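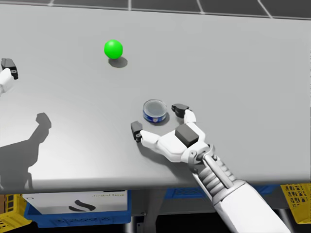 Sim view, right hand open at the can, before the close command. Green ball is the second target.

Ticket 1191: Right hand closes early on can in simulator
Opened in May by Dzifa Wumbei
Project: Hivden (student manipulation project, spring term)
Status: Resolved, one follow-up open

Reported problem

In the can pickup task the right hand gets to the pre-grasp pose without trouble. When the close command goes out, the thumb touches the can first and pushes it sideways before the finger on the other side gets there. The can slides or tips and the run is scored as a fail. The ball task runs fine with the same build.

Expected: thumb and finger make contact at close to the same time and the can stays where it is.

Seen on the lab desktop and on my laptop. Same seed gives the same result on both, so I don't think it is a speed issue with the machine.

Steps to reproduce

Load the table scene with the ball and the can. Run the can task from the start with the default seed. Pause at the end of the approach and check the hand pose. Resume and watch the thumb.

Log

9:40 a.m., Dzifa Wumbei
Ran the task with logging on. Pre-grasp pose is within tolerance every time. The palm offset looks OK to me. The gap between the fingertips is close to the width of the can, so there isn't much room for error on either side. Contact log shows thumb contact well ahead of finger contact.

10:15 a.m., Jarosław Głowacki
Is this the branch with the new hand model? Lucrezia changed the joint limits when she merged it. Please check which config file the run is loading. There are 2 in the folder and the names are almost the same.

10:30 a.m., Dzifa Wumbei
It was loading the old one. Switched to the new file and reran. The thumb now closes slower but still touches first. Better, not fixed. The can tips less often.

11:05 a.m., Lucrezia Grasso
The joint limits should be right in the new file, I checked them against the drawing. I would look at the friction on the can. When I made the can I copied the settings from the ball and I don't remember changing them. The lid is a separate part with its own collision shape, so check that too. If the lid shape is bigger than the can body, a fingertip could be catching the rim.

11:50 a.m., Dzifa Wumbei
Friction on the can was the same as the ball. Changed it to the value in the Zaretti sheet. The can no longer slides on a light touch. Lid shape was slightly wider than the can body. Trimmed it to match. Thumb contact is still early.

1:20 p.m., Oğuzhan Yazıcı
I looked at the close command. It sends the same closing speed to every joint, but the thumb has less distance to travel from this start pose. On the ball it doesn't matter much because the hand comes in from a different angle. Try scaling the speed by distance to contact for each digit. The Aviron script from last term has a function for this, you can copy it over. Watch the units, that script uses degrees and ours uses radians.

2:10 p.m., Dzifa Wumbei
Copied the function and converted the units. First run the hand did not move at all. I had converted twice. Removed the extra conversion and reran. Thumb and finger now touch within a few steps of each other and the can stays upright.

2:45 p.m., Birsen Ağca
Before we close this, please run the full batch and not only the default seed. We closed the last one too soon.

4:30 p.m., Dzifa Wumbei
Full batch of 1000 runs finished. Roughly the same pass rate as the ball task now. The fails that are left are almost all from the can spawning near the front edge of the table, where the forearm has to come in too low. I think that is a different problem.

Cause

Old config file loaded by mistake, can friction copied from the ball, lid collision shape too wide, and equal closing speed on all joints. The last one was the main cause of the early thumb contact.

Fix

Closing speed now scales with distance per digit. Friction and lid shape corrected. Old config file moved to the archive folder.

Follow-up

Spawn area near the front edge, assigned to Jarosław. Left hand was parked for all of these runs and has not been tested with the new close function. The Gündoğdu team uses our scene file, so someone needs to send them the new can.

Last updated: May, 4:52 p.m.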